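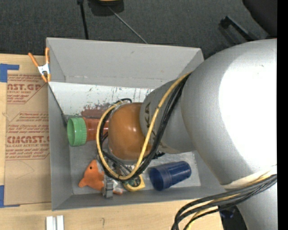
Asunto: Re: [automatas-lista] ¿Mereció la pena la jornada de puertas abiertas?
Fecha: miércoles, 15 de abril de 2026
Para: automatas-lista

Hola a todos:

Contesto entre líneas, que es como se hacían las cosas cuando esta lista tenía tráfico.

> Al final no pude ir a lo de Undum. ¿Alguien puede contar qué enseñaron?
> En el programa ponía "manipulación autónoma en entornos no estructurados"
> y no sé si eso es un robot de verdad o una presentación con un robot en la
> portada.

Robot de verdad. También hubo presentación, no te creas que la perdonaron. Duró 30 minutos y estaba anunciada como "unas palabras de bienvenida". Salieron la misión, la visión y un mapa con flechas que iban de un sitio a otro sin que se dijera qué transportaban. Después nos pasaron al laboratorio, y ahí la mañana mejoró bastante.

El "entorno no estructurado" es un cajón gris de paredes inclinadas, puesto encima de un cartón, con cosas dentro: una botella naranja de tapón verde, un pez de juguete, un vaso azul oscuro tumbado y varias piezas menudas. El brazo entra desde un lado y baja hasta el fondo con una cúpula naranja en la punta. De pinza con dedos, nada. Yo iba con la idea de ver dedos y tardé un rato en cambiar de expectativa.

> Me interesa sobre todo saber si aquello lo llevaba alguien a mano o si
> funcionaba solo. En la feria de agosto, los de Anosano nos vendieron
> autonomía y detrás de la cortina había un chico con un mando.

Lo preguntamos, naturalmente, porque en agosto estuvimos varios de los de esta lista mirando la cortina. La respuesta fue larga y razonable. El proyecto se llama Mösli (con diéresis; la defendieron con más energía que la arquitectura de control) y tiene dos modos. En uno, una persona guía el brazo y se va guardando todo lo que hace. En el otro, el sistema decide dónde apoyar la cúpula y cuánto apretar a partir de lo aprendido. Según nos dijeron, vimos los dos, primero el guiado y luego el otro. Doy fe de que en el segundo el operador tenía las manos en los bolsillos. De lo que llevara en los bolsillos no puedo informar.

En lo que se ve desde fuera, la diferencia es menor de lo que esperaba. En modo guiado el brazo se mueve con decisión y se equivoca con decisión. En el autónomo se acerca, se queda pensando encima del objeto y baja despacio, como quien aparca el coche de su suegro. La botella les daba menos guerra que el vaso. El pez tenía partidarios entre el público y hubo un murmullo de decepción cada vez que el brazo se iba a por otra cosa.

> ¿Dejaban acercarse o era de esas demos detrás de un cristal?

Dejaban, hasta una raya pintada en el suelo del pasillo de visitas, con una señora muy seria que nos devolvía detrás de la raya por turnos. Desde allí se veía bien el fondo del cajón, y también el mazo de cables, amarillos y negros, que acompaña a la muñeca y cuelga por los lados de la cúpula. Pregunté si los cables entraban en el modelo como obstáculo. Me dijeron que "se está trabajando en ello". Apunté la frase en el cuaderno, debajo de las otras veces que la tengo apuntada. 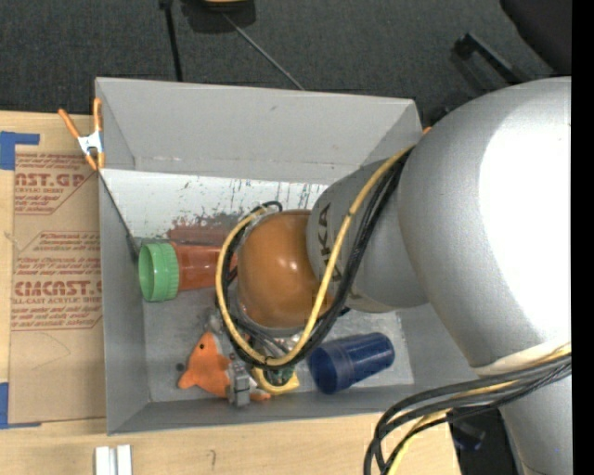
Que si aquello servía para algo más que un cajón con seis cacharros de andar por casa, quiso saber alguien desde la última fila, porque en su almacén las cosas vienen en bolsas, mojadas y pegadas unas a otras. Hubo un silencio de los buenos. La contestación fue que precisamente por eso empiezan por aquí: objetos corrientes, de formas que no se parecen, mezclados de cualquier manera, y que las bolsas están "en la hoja de ruta". El de la última fila dijo que en su almacén las bolsas están en la cinta, y que si querían ir a verlas les invitaba él al café. Se intercambiaron tarjetas. Para mí fue el momento más útil de la visita, y no estaba en el programa.

> ¿Dieron números? Tasa de acierto, tiempo por agarre, lo que sea.

Uno solo. Dijeron que el sistema cierra cada ciclo en 10 segundos, y cuando alguien preguntó qué entra en el ciclo (¿cuenta el rato que se queda pensando?, ¿cuenta volver a intentarlo?) la cifra empezó a necesitar compañía. De la tasa de acierto contaron que depende del objeto. Me lo creo. También depende del día, de la luz y de quién mire, pero de eso no se hacen diapositivas. Prometieron mandar un informe a los que dejamos el correo. De momento he recibido la encuesta de satisfacción y un recordatorio de la encuesta de satisfacción.

> Y lo importante: ¿compensa ir a la próxima o me espero al vídeo?

Ve. En el vídeo elegirán las tomas, como hace todo el mundo, y te vas a perder los titubeos, que son lo que enseña algo. Ver a un brazo de ese tamaño dudar con un vaso quita muchas tonterías de la cabeza, en las dos direcciones: ni nos van a sustituir el martes ni es un juguete. Lleva calzado cómodo, pues sillas no había, y desayuna antes. El catering corría a cargo de Tiston y se agotó durante las unas palabras de bienvenida.

Un par de cosas prácticas para quien se apunte:

- La inscripción es por formulario. El formulario pide el número de fax y no deja enviar con la casilla vacía. Puse el de la oficina antigua.
- Se entra por la parte de atrás, por el muelle de carga. El cartel de la entrada principal manda a recepción, y recepción manda al muelle.
- Las preguntas técnicas, mejor en el laboratorio que en la sala. En la sala contesta el que tiene el micrófono y en el laboratorio contesta el que ha montado el cacharro.

Si a alguien le interesa el asunto de la cúpula y cómo reparte la presión según lo que tiene debajo, tengo notas a mano. Mi letra es la que es, pero las puedo pasar a limpio este fin de semana si hay más de un interesado. Si solo hay uno, se las leo por teléfono.

Y por favor, quien responda a este hilo, que recorte la cita. El último mensaje sobre los encoders llegó con toda la conversación debajo desde el principio, incluidas las felicitaciones de Navidad.

Un saludo desde el muelle de carga

--
Para darse de baja de automatas-lista, envíe un mensaje vacío con el asunto BAJA. Los mensajes con el asunto "baja", en minúsculas, se distribuyen a toda la lista.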